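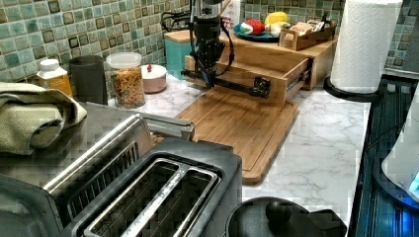

*Bancada com tábua de bambu e tampo branco de veios cinzentos.*

## Flunusitz: catálogo de aguardentes

Fichas de prova de aguardentes de fruta das destilarias Turneck, Ender e Fröhlich. Responsável: Lutz Lenz.

- `fichas.csv`: 2000 linhas, separador `;`, UTF-8
- `destilaria`: texto
- `fruta`: pera, ameixa ou cereja
- `teor`: % vol., decimal com ponto
- `nota`: inteiro, máximo 20

Nove fichas da Ender não têm `teor`; o campo fica vazio. Última revisão: fevereiro.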